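Consejos para el taller pequeño: cuidar la impresora 3D y la grabadora láser

Publicado el 18 de julio de 2025 por Urho Hirvonen

En nuestro taller de Prerdale tenemos dos impresoras de filamento, una grabadora láser pequeña y una fresadora de mesa. Muchos lectores me escriben con las mismas preguntas, y por eso he juntado aquí los consejos que más me han servido. El español no es mi primera lengua, perdonen si alguna palabra técnica suena rara.

El filamento

Guarden las bobinas en una caja cerrada con bolsitas de gel de sílice. Si al imprimir se oyen pequeños chasquidos en la boquilla, el material tiene humedad y hay que secarlo antes de seguir. Yo uso la caja secadora Noser, que es sencilla y tiene una tapa con buena goma. No metan el filamento en el horno de la cocina: la temperatura sube y baja demasiado, y una bobina deformada ya no gira bien.

Corten siempre la punta en diagonal antes de cargarla. Cuando terminen, pasen la punta por el agujero de la bobina, así no se cruza con las otras vueltas.

La cama de impresión

Para quitar la grasa de los dedos basta agua tibia con una gota de jabón de platos. Después, un paño que no suelte pelusa. El alcohol lo dejo para el repaso entre una pieza y otra. Esperen a que la cama se enfríe antes de despegar la pieza, casi siempre sale sola. 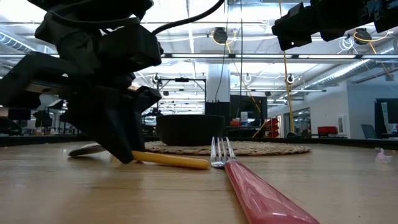 Manninen escribe que a ella el jabón de platos le dejaba una capa fina y que las esquinas se le levantaban hasta que empezó a aclarar la placa dos veces, la segunda con agua destilada. Tiene razón en lo de aclarar bien. En zonas con agua dura, yo también haría el segundo aclarado.

La boquilla

Una boquilla de latón no dura para siempre. Apunto las horas en un cuaderno, y la cambio a las 400 si solo he usado PLA. Con filamentos que llevan fibra de carbono se gasta mucho antes y conviene ponerla de acero endurecido. Apriétenla en caliente, con la llave corta y sin hacer fuerza de más.

El láser

Limpien la lente con un bastoncillo y líquido para lentes, con la máquina desconectada. Nunca con la manga de la camisa (lo he visto hacer). Para grabar madera, peguen cinta de papel sobre la superficie y quítenla al final: el humo mancha la cinta y la madera queda clara. El PVC no se corta con láser en ningún caso, suelta un gas con cloro que daña los pulmones y también la máquina.

La fresadora

En contrachapado de abedul trabajo con una fresa de dos filos a 20 mil vueltas por minuto, y bajo poco en cada pasada. Si el polvo sale muy fino y huele a quemado, hay que avanzar más deprisa o bajar las vueltas. Aspiren las guías al terminar el día y pongan después una gota de aceite ligero.

En octubre escribiré sobre las mordazas Wandell y cómo sujetar piezas redondas. Las preguntas se pueden dejar abajo, las contesto los domingos por la tarde.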